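Malachy Ní Chonaill
Housing and Construction, second year project
Submitted 30/05/2019

# Why buyers choose a new-build: the Follwood estate

## 1. Background

Follwood is an estate of two, three and four bedroom houses on the north side of Hemmin. Building began on the old dairy land and is now in its third phase. All the houses so far have been put up by one firm, Stulunen, which sells from a show home at the entrance to the site. A second builder, Peromia, has the plots behind the railway line and is due to start there in June.

I wanted to find out what made people buy at Follwood when there were older houses for sale in Hemmin at similar prices. I also wanted to know if they would make the same choice again. My tutor asked me to keep to one estate, so I have not compared it with others in the county.

## 2. Method

I wrote a two-page questionnaire with 14 questions. It went through the doors of all the occupied houses in phases one and two, with a reply envelope. People could also fill it in online. Question 9 was badly worded in the first print run (it asked about "extras" without saying if that meant paid ones) and I have left the answers to it out.

I then spoke to six households at home, for half an hour each. I took notes by hand and typed them up the same evening. 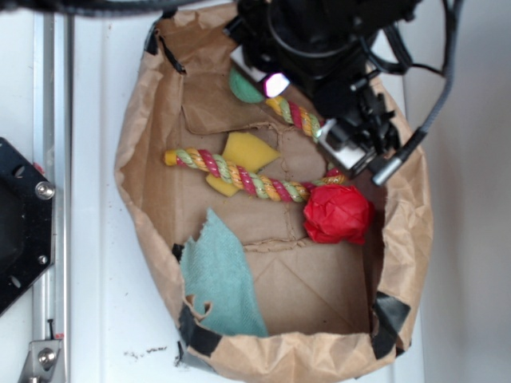

The questions fell under four headings: price, layout, the buying process, and repairs after moving in. People were asked to put the first three in order of importance and then to write freely about the fourth. Most of the free writing was about repairs, and some people carried on over the page.

## 3. Findings

### 3.1 Price

Price came first for first-time buyers but not for people who had owned before. Several in the second group said they had paid more than they planned in order to get a garage or a fourth bedroom. The smallest house type is 830 square feet and the largest is 1,213. The type in between, at 1,144, was the one most often described as good value.

Most households had paid a reservation fee of £2,000. Two of the six I interviewed did not know at the time that part of it could be kept by the builder if they pulled out. Both said it was in the paperwork and they had not read it.

### 3.2 Layout

Open kitchens were popular. Storage was the main complaint - the cupboard under the stairs holds the heating controls and there is little room left for anything else. Owners of the middle house type also mentioned that the back door opens against the fridge.

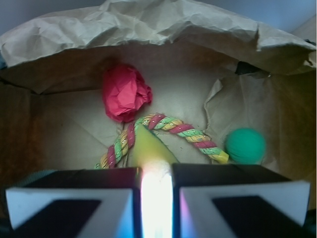
### 3.3 The buying process

People liked having one named person to ring at the sales office. They were less happy after contracts were exchanged, when their questions went to the site team and answers took longer. Moving dates changed for four of the six households I spoke to. One had to extend a rental by a month.

### 3.4 Repairs

Sticking doors, cracks in plaster and poor turf were the usual faults. Stulunen sends someone round at set times in the first two years, and small jobs are saved up for those visits. Some owners thought this was fair. Others had fixed things themselves.

## 4. Limits of the work

The replies lean towards phase one, where people have lived longer and had more to say. Renters were not asked. I did not interview the builder - I wrote to the sales office twice and had a polite reply saying they could not take part.

## 5. What I would change

I would test the questionnaire on a few people before printing it, and ask about heating bills, which came up in every interview.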